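Workshop > Builds > Robot arm > Bin picking

Start Builds Tools Bench hire Contact

Setting up a picking bin for a robot arm

By Joaquín Aravena

We have had an arm on the big bench at Lircombe since February, and most of the time lost on it has gone on the bin. Things slid, the bin crept across the bench, and every time it moved the taught positions were wrong. These are the steps we follow now. They assume your arm is bolted down, has a working gripper and has an emergency stop you can reach from where you stand.

1. Choose the bin

Use a metal one with plain sides. Plastic storage boxes flex when a finger touches the wall, and you end up chasing an error that comes and goes. Sloping sides help, as small items roll back towards the floor of the bin. Scratches and worn paint don't matter to the gripper, but they can confuse a camera, so take your background picture with the bin empty before you start.

2. Fix it down

Put the bin where the gripper can reach all four corners of the floor without the wrist turning over on itself. Check this by hand at slow speed. Then clamp it. Spring clamps on the rim will do for light work and come off quickly. Mark the corners on the bench with tape as well — if someone takes the bin away, it can go back in the same place.

3. Teach the safe height

Jog the gripper to the centre of the bin and raise it until the fingertips are well clear of the rim and of anything clamped to it. Save this as "above". Every move in or out goes through that point. Next, lower it until the tips are 3 mm off the floor and save that height as the limit. Our program is number 1674 on the shared drive, in the Bredar folder, and both heights are at the top.

4. Sort out the cables

Turn the wrist through its full range with the gripper low in the bin. Watch the cables and hoses the whole way. They need enough slack to turn but must not drag over the rim or catch on a clamp.

5. Load mixed objects

Start with one soft item, then add others of different shapes. Lay cups on their sides and put bottles at an angle.

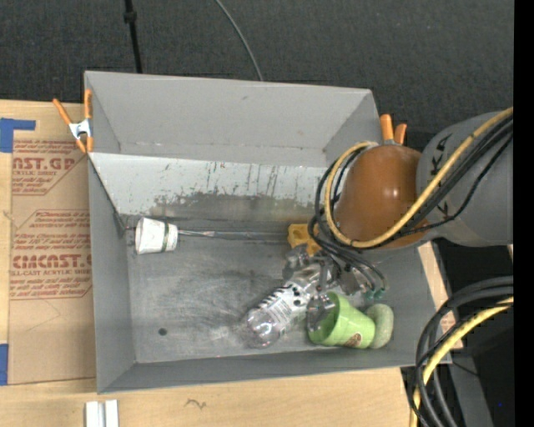 Gripper down at the clear bottle, with the green cup beside it.

Clear plastic is harder for a camera than painted or coloured things, so keep a bottle in the set from the start.

6. Run it slowly

Set the speed to 22 per cent and keep a hand by the stop. If a pick fails, write down the object and which way it was lying before you move anything. Change one setting at a time.

Related builds
Clolix gripper: changing the fingertips
Domínguez bench frame, part two
Cable ties and hose clips for moving joints
Marking out a shared bench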